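Home | Club | Grounds | Youth | Reports | Contact

Search this site
Enter keywords
Go

Plastton Football Development Project: Progress Report to the Prernau Sports Fund

Prepared by Ravindran Rao, project manager
Date: 2022-07-30
Reading time: 3 minutes

1. Status

The project is on schedule for two of its three work packages. Pitch drainage is complete. The youth league has finished its first half-season. Referee training is six weeks behind plan, and a revised timetable is given in section 4.

2. Pitch drainage

Lateral drains were installed on the lower pitch at Lahlou Park and connected to the existing outfall on the east side. The goalmouths were regraded and reseeded. The pitch stayed closed for the full establishment period set out in the grant agreement, and the first match was played on it in the second week of July. One section of the touchline next to the parking lot has settled and will be topped up by the contractor under warranty.

The old surface caused the loss of 6 home fixtures last season. No fixtures have been lost since reopening, but the period covered is dry and the figure should not be read as a test of the drains. A proper comparison will be possible after December.

3. Youth league

Registration closed at 949 players, against a target of 900. Under-11 and under-13 groups are full. The under-15 girls' group has enough players for four teams, one fewer than planned, and now plays a double round of fixtures to fill the calendar.

Match cards are submitted through Flarkutine, the results software approved in the last budget revision. More than 300 cards have been entered. Late entry remains a problem at two clubs, both of which still work from paper and send their cards in batches.
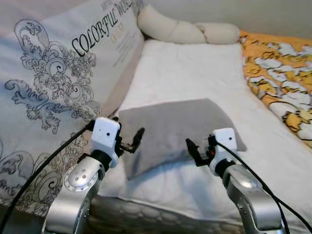
4. Referee training

The spring course was postponed when the lead instructor withdrew. A replacement has been appointed. Revised steps are as follows:

- Classroom sessions: August, at the Lahlou Park clubhouse
- Supervised matches: September and October
- Final assessment: November

Mentors will attend each trainee's first two matches. The course fee is unchanged.

5. Budget

Spending is within the approved total. Drainage came in slightly under the contract price, and we request permission to move the balance to referee travel costs. No other transfers are proposed.

6. Decisions requested

Approval of the transfer in section 5, and of the revised training dates in section 4. The next report will cover the period to the end of December.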